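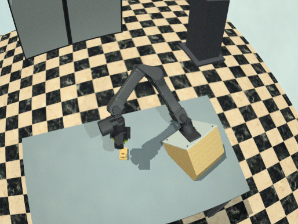 July, a little after nine in the evening

Long day at the club. I got to the lab at ten and left when the building closed, and most of that was spent on one cube.

We are still doing everything in simulation. The real arm is promised to us for the last two weeks before the contest, and until then each team has to get its task running on the computer. The task is the same for all the teams: pick up a numbered cube from the table, put it down on a target square, go back to the start pose. The number and the place of the cube change from run to run. Dardo Quiroga, who runs the club, wants 1000 runs from each team, saved with the log files, and he wants to see the failures as well as the good ones.

We did 706 runs last week with the old settings. I was hoping we could keep them and only add the rest. Dardo looked at the settings file this morning and said no. The friction on the finger pads was set far too high, so the cube stuck to the gripper as if it had been glued. Almost any grasp worked, even when the arm came down badly off center. He asked us what we thought would happen on the real table with those numbers. Lahcen said it would drop the cube. Dardo said yes, and went to get his coffee.

So we started over. Lahcen El Fassi took the friction and the contact settings and I took the approach, meaning the path of the arm from the start pose down to just above the cube. Angus Gourlay was supposed to be working on the number reading, but he had a dentist appointment and came in after lunch with half his mouth numb. We have two Anguses this summer, so they go by last names. Galbraith is on the other team, the one that named itself Warkado. Our team is called Pasero. Gourlay picked it and I still don't know what it means.

The approach was worse than I expected. I had it set up so the arm moved in a straight line from the start pose to the cube, and that works well enough when the cube is far out on the table. When the cube is close to the pedestal the arm has to fold up a lot, and the elbow goes to a place where the solver can't decide between two answers. It flips. In the simulation the whole arm just snaps over to the other side in one step. On the real one it would hit the joint limit and shut off, or worse. Dardo said that last year's team broke a gripper that way and the new one took a month to come.

What I did in the end was add a point in between. The arm goes first to a spot high over the table, with the gripper already pointing straight down, and from there it goes down slowly to the cube. It takes longer. The contest rules give 96 seconds for one cube and we are well inside that, so I decided to leave the speed for later. I wrote it on the whiteboard so I would not forget, and then Marion Cowie wiped the board for the other group's meeting. I am writing it here too. Speed is for later.

Marion is good at the camera part and she helped us even though she's on Warkado. The number on top of the cube was being read wrong. It was always the same mistake, a 4 read as a 9, and only when the cube was turned at certain angles. She asked if we were taking the picture before or after the gripper moved over the cube. After, as it was. She thought the shadow of the gripper might be falling across the top face in some of the positions. Gourlay moved the picture step to the start of the run, before the arm goes anywhere, and we tried a few dozen cubes with no wrong readings. I don't think it is proved yet. We had only the one light in the simulated room, and the real lab has windows.

We ate outside. I had the rice from yesterday and Lahcen had a sandwich from Crichton, the place across from the parking lot. He says they have raised the price again. Galbraith came and sat with us and talked about their plan for most of lunch. They are training theirs from recorded examples and not writing the path by hand as we are. They need a lot of examples. He has been driving the simulated arm with a game controller for three days and his thumb hurts. He thinks they can get to 1506 recordings by the end of the week, which is what they would have if he keeps up the pace he had yesterday. I asked what happens if it doesn't learn. He said then they will have a lot of recordings.

I go back and forth on whether we should have done it that way. Writing it by hand means that when it fails I can usually find the line. But there are many lines now, and each fix I put in makes the file longer. The approach file alone has grown to the point where I have to search in it. Lahcen wants to split it up into parts. I said after the contest, and he gave me a look.

In the afternoon we put his new friction values together with my new approach and ran a first set of 96. The results were bad. The arm got over the cube fine and went down fine, and then the cube slid out when it lifted. Not every time, but enough. Lahcen thought his value was too low. I thought the gripper wasn't closing all the way. We argued about it for some time, and then Gourlay, who could finally talk normally, opened the log and found the lift was starting before the close command had finished. There was a fixed wait in there from the old version, and with the old friction it never mattered. We made it wait for the fingers to report contact before it lifts. The second set was much better. I'm not writing the number down yet, I want to see it on the full run first.

I should say we both were a little bit wrong and Lahcen's value was fine. I told him so on the way out.

One more thing that took up an hour. The simulator was crashing whenever we ran more than one window at a time on the lab machine. Dardo says it's the graphics card. There is a newer machine in the back with a Stoltex sticker on it, but it belongs to the other course and we would have to ask. For now we run without the window, only the logs, and open the picture when something looks strange. It goes a lot faster that way too. I like having the picture up, though. It's easier to see that the arm is doing something stupid than to read it in a column of joint angles.

The full run is going now. I started it before we left, and Lahcen can check on it from home. If it holds up it should be done before I get there in the morning. If the solver flips again on the close cubes then I need to limit the elbow, and I have a rough idea of how, but I would like not to have to.

Things for tomorrow:

Look at the logs first, before anyone changes anything.
Save a copy of the settings file with a name that makes sense.
Ask Dardo if we can add a second light.
Ask him also about the target square, if touching the line counts as inside. The rules don't say.
Bring back Marion's charger.

My eyes are tired. Mom called and I told her we were picking up cubes, and she asked how heavy they were. I explained that they are on the computer. She asked why it took all day then. I didn't have a short answer so I told her about the dentist and Gourlay and we talked about that instead.

Lahcen just sent a message. It is still running, no crash so far. I'm going to bed.

Contact | All entries | © Team Pasero notebook | Back to top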